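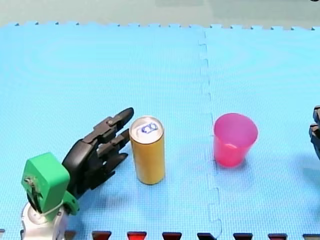 Chapter 5
Teaching by Showing: Where Examples Come From

Think back to how you learned to pour a drink. Someone let you watch, you tried it yourself, and you made a mess until one day you didn't! A robot can learn in much the same way, and this chapter is where we finally get our hands on the raw material that makes it possible.

In Chapter 4 we treated the training set as a file that was already sitting on the disk. Now we are going to make one. Each recorded try at a task is called an episode. It holds the camera pictures, the position of every joint, and the commands sent to the arms, all stamped with the same clock. String enough episodes together and you have something a learning system can study.

Our main case is the Skasumia set, put together by Margareta Anghel and her students over one long March. They used 2 arms, a can, a cup and a foam mat, and they came away with 272 episodes. That sounds small, and it is, but look at what's packed into it: the can starts in a new spot each time, the cup moves too, and 14 of the episodes are failures kept on purpose. We'll come back to those failures in Section 5.3, because they are wonderful teachers.

Pay special attention to the moment just before a grasp. The fingers are open, nothing has been touched, and a few millimeters decide everything that follows. Much of what a system learns about picking things up is learned right there.

By the end of this chapter you should be able to:
plan a recording session for a simple two-arm task
decide which episodes to keep
spot gaps in your coverage of the table

5.1 What Counts as an Example?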